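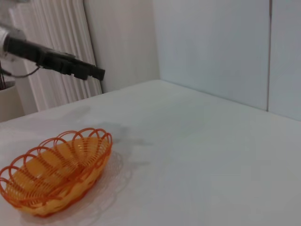
The Basket Problem: Where Household Automation Stands

Every few months someone asks me when a machine will be able to tidy a kitchen. I have spent enough years specifying handling equipment for shop floors that people assume I know. My usual answer is that they should pick one object in the kitchen and ask about that. I suggest a basket.

A woven basket with an open rim is a cheap thing that any five-year-old can carry from a table to a shelf. For a two-finger gripper it is a short course in everything that remains difficult. The rim is made of loops, so the surface the fingers close on is partly air. Close in one spot and the fingers meet two overlapping strands. Close a little to the side and they meet one strand, or pass through a gap and pinch the wall behind it. If the strands are plastic they bend under load, and the whole rim changes shape between first contact and lift. An oval basket held at one end also wants to rotate about the grip, and how much depends on what is in it.

None of this is exotic. The mechanics were in textbooks before I was in school. What has changed in the past few years is that learned control policies can cope with some of it without anyone writing down the geometry. I take that progress seriously. I also think most public discussion of it measures the wrong quantity.

The quantity usually reported is success rate on a task. A policy is trained to pick up an object and put it somewhere, it is tried a number of times, and the fraction of good trials is published. Loubna Chraibi, who runs acceptance testing at Gomar, keeps two more columns in her spreadsheet: time to recover from a failed attempt, and number of times a person had to step in. In her November round the task was clearing mixed light containers from a work surface. The system made 124 attempts and needed a person for 14 of them. The success rate looks respectable. A household would see it another way. If the machine runs unattended while the owner is at work, the first intervention ends the shift, and the remaining attempts never happen.

Shop floors tolerate this better, for a reason that has little to do with the robot. There is someone nearby. At the Drarkton packing site, where Detlef Hamann is responsible for the secondary line, an operator already walks past each cell on a fixed route. Clearing a jam adds seconds to a walk that was going to be made anyway. The cell can fail several times per shift and still pay for itself. Put the same cell in a house and each failure costs a phone notification and a wait until evening.

So the first claim I would make is that chores in homes and chores in factories should be discussed separately, even when the motion is identical. Lifting a basket off a table is the same motion in both places. The cost of getting it wrong differs by a factor large enough to decide whether the product exists.

The second claim concerns surroundings. A great deal of manipulation work is done on plain pale tables against plain walls, with one object out at a time. People outside the field sometimes treat this as cheating. I disagree. Isolating a variable is ordinary engineering practice, and a contact problem should be studied without also having to find the object under a dish towel. The error comes later, when a number obtained on a bare surface is carried into a sentence about kitchens.

Even a bare surface leaves some work for perception. Soft overhead light puts the shadow of an open weave next to the object, and the shadow of the arm moves whenever the arm does. A camera at the wrist gives an excellent view at close range and a poor one of anything behind the hand. Depth sensors of the common structured-light type return ragged data on thin strands with gaps between them. Each has known remedies. The remedies have to work together, in a housing that can be wiped clean, at a price someone will pay.

Price deserves a paragraph of its own. Regula Lehner, who buys equipment for Rovgate, gave me a figure of 2,750 dollars as the most her firm would put into the gripping end of a light-duty station, fingers and sensing included. That is a commercial buyer with a depreciation schedule. A household compares the machine with doing the job by hand for free, or with paying a cleaner by the hour, and the cleaner also does the windows. Arms have become cheaper, and I expect that to continue. The end of the arm has moved more slowly. Tactile sensing in particular still wears out quickly where it touches things, and replacement pads belong in any honest cost estimate.

There is a standard reply to all of this, and Gitau Gachanja has put it to me more carefully than most. His argument is that task-by-task thinking is obsolete. A sufficiently general policy, trained on enough varied demonstrations, will treat the basket as one more instance of a grasp it has seen many times on other objects. Nobody wrote a separate program for each font before character recognition became reliable. On this view my list of difficulties is a list of things the data will absorb.

I accept part of it. Transfer between objects has improved beyond what I expected, and I have been wrong on timing before. In a trial I attended at Butkienė, a policy that had been trained mostly on rigid containers took hold of a flexible mesh one on the second try, shifted its grip after the rim gave way, and completed the lift. Nobody had coded the regrasp. A decade ago I would have quoted a customer several weeks of programming for that behavior and hoped they declined.

The comparison with character recognition is weaker than it looks, however. A misread letter leaves the page as it was, and the software can try again on the same input. A bad grasp moves the object. The second attempt starts from a state the first attempt created, and that state may be one the training data barely covers: basket on its side, basket half off the table, basket hooked over one finger by a loop. Errors in contact work compound in a way that reading errors do not. More data helps, provided it includes the bad states, and people collecting demonstrations are good at their job and tend not to produce many.

Sharon Mosoti makes a related point from the maintenance side. Her crew at Drarkton keeps 5 stations running, and she says the stops that take longest to clear are the ones where the machine carried on after something had gone wrong. A dropped part is a quick fix. A dropped part that the arm then pushed into a guide rail is an afternoon. She would trade several points of success rate for a system that reliably knows when to stop. I have not seen a data sheet with that number on it.

What would I accept as evidence that a household chore is solved? My list is short and dull.

The machine should do the chore in a home it has not seen, with the owner's own objects, for a month. Interventions should be counted and published, including trivial ones such as moving a chair. Damage should be counted too. The task should have a beginning and an end that the owner would recognize: "the table is clear" qualifies, and "the object was lifted" does not. Speed matters less than people suppose. A machine that takes an hour to clear a table is perfectly useful if no one has to watch it.

By that standard, floor cleaning is done, with reservations about cords and socks. Lawn mowing is done on suitable lawns. Washing dishes was done long ago by changing the problem: we built a box, and a person loads it. Loading the box is open. Folding laundry is open, though the demonstrations are now good enough to be worth watching. Picking up and putting away arbitrary light objects is open as well, and I think it is the nearest of the three, because the forces are low and most of the objects survive a drop.

The dishwasher is also a hint about where the money will go. Several of the successful shop-floor installations I have worked on succeeded because the customer agreed to change the part, the tray, or the order of operations. A basket with a solid rim and a flat tab at each end would be an easy pick for a gripper sold today. Factories make that kind of change without sentiment. Households mostly will not, and I see no reason they should buy new baskets for the convenience of an appliance.

My estimate, for what it is worth to anyone planning a budget: supervised clearing of light containers on shop floors is purchasable now if the site has staff on the route. Unsupervised clearing in homes is waiting on recovery and stopping behavior more than on grasping. When a vendor shows a grasp, ask to see the next thirty seconds after a missed one.

Shares 14 | Comments 5

Contact | Copyright, all rights reserved | Back to top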